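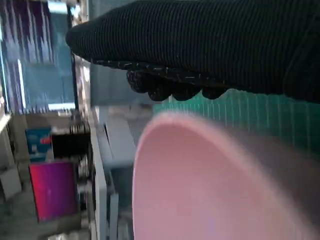
The pink bowl, up close.

I've wanted to see how picture books get made ever since my youngest started demanding the same one every night, so when Zasuteo opened up its print shop and bindery for a day I was in the car before the kettle had cooled. It's a small children's press out past the rail yards, and they'd put on tours, readings and a second-hand table (dangerous, I came home with 11).

Our guide was Doaa Gaber, who runs the bindery and talks faster than I do! She took us past the sheets for Hemmin and the Lost Colour, their new one about a wombat who wakes up grey. The first run is 800 copies, and they print the covers separately so the colours can be fussed over. I had no idea how much arguing goes into one shade of orange. Apparently the wombat's scarf went through five of them.

Then we all squashed in upstairs to hear the author, Sosina Sisay, read the middle chapter. 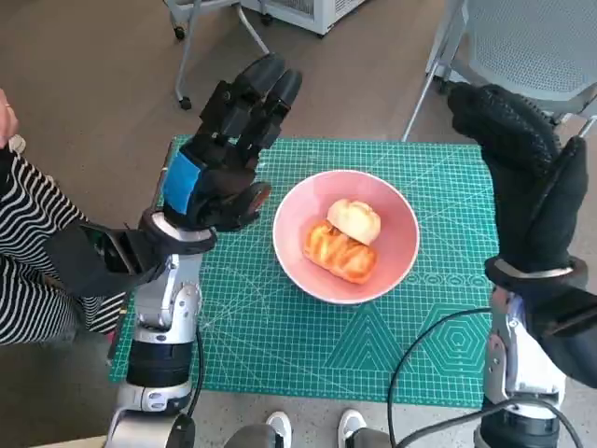 She does all the voices, and the grumpy magpie got such a laugh from the little ones that she had to go back and do his page again. Afterwards a boy asked why Hemmin doesn't have a mum in the story, and she said Mum's in book 2, which I gather the publisher hadn't announced yet (whoops).

My favourite bit was the illustrator's desk. Jinlong Gu had his early sketches out in a pile and let us leaf through them. Hemmin started life as a possum, would you believe, and I sort of miss him.

Grumbles? Parking was a nightmare, and the stairs are no good for prams. I'd have liked longer with the sewing machine too, the one that stitches the spines, as we got moved along just as it started up.

They're hoping to run it again in May. Bookings are through the shop, and the signed copies were going quickly when I left, so ring ahead if you want one.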